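Search this blog
Search

Print this post | E-mail this post

Sleeping through July

I stopped sleeping well in the spring, and by July I was getting by on four or five hours a night. I wasn't worried about anything in particular. I would go to bed at 11, drop off, and wake at 3:13 or close to it, and then lie there until the birds started. I have been asked by a couple of readers what I did, so I am writing it down. I am not a doctor and most of it is dull.

The first thing I did was keep a log. Pascal Sperling, who I used to share an office with, had done this a few years ago and told me to use paper and leave the phone in the kitchen. I used the back half of an old Kostley notebook. Each morning I wrote down when I went to bed, when I woke up, what I had eaten after dinner and whether I'd had a nap. I kept it up for 13 nights, then missed one, then went back to it for 8 more.

The log showed two things I had not admitted to myself. I was having coffee at four in the afternoon on most work days, and on the nights after a late coffee I was awake the longest. I was also going to bed earlier and earlier to make up for lost sleep, which gave me more hours to lie awake in. I moved the last coffee to noon. I moved bedtime to midnight and kept the alarm at 6:10. The first week of that was bad. I fell asleep at my desk once and had to tell my manager why.

The second week was better. I still woke up in the night but went back to sleep sooner. Kiros Adugna, my neighbor upstairs, had warned me that the second week would be the one where I'd want to quit and go back to early nights, and he was right that I wanted to. I read a long and boring history of canals in the living room instead. I am on page 513 and have learned a good deal about locks.

Heat was the other problem. Our building holds it, and the bedroom faces west. The fan from Gillies cost less than I expected and is louder than I expected. I keep it pointed at the wall. I took the heavy blanket off and put it in the closet, and I started closing the blinds at lunchtime on the days I was home. My sister in Soren says to freeze the sheets, but there is no space in my freezer for sheets.

I also read too much about mattresses and pillows. There are a lot of websites that will tell you the pillow is the whole problem. I tried a firm one from Flalletti for a week and got a stiff neck, so it went to the guest room. My old flat one is back on the bed. I do think it helps to clear off the pillows you don't sleep on before you are tired, so that you aren't throwing them on the floor at midnight in a bad mood.

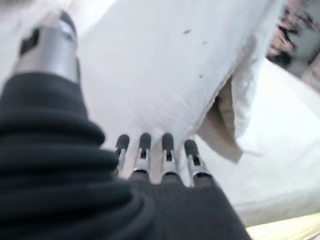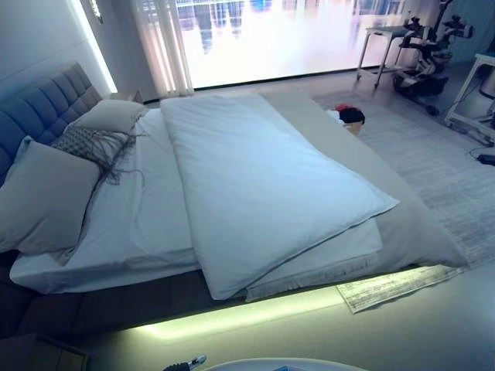

The change that made the most difference came last, and it was getting up at the same time every day, including on days off. I resisted this longer than anything else. Sleeping in was the one part of the week I looked forward to. But after each long morning I was up half of the next night, and the log had it in my own handwriting. So now it is 6:10 every day. I make toast, take the dog around the block and sit on the back steps until it gets too warm.

I am at six and a half hours most nights now, sometimes seven. I still wake up at three now and then. I don't look at the clock anymore, so when I say three I am guessing. I have started a second notebook, mostly for the coffee, because I can feel the four o'clock cup trying to come back.

If anyone has blinds that really keep out the evening sun and can be put up without drilling, please leave the name in the comments. The landlord does not allow drilling.

Print this post | E-mail this post

Recent posts
Tomatoes in buckets, second attempt
What I paid to fix the car
The canal book, part one
Walking the dog before breakfast
A quieter fan, maybe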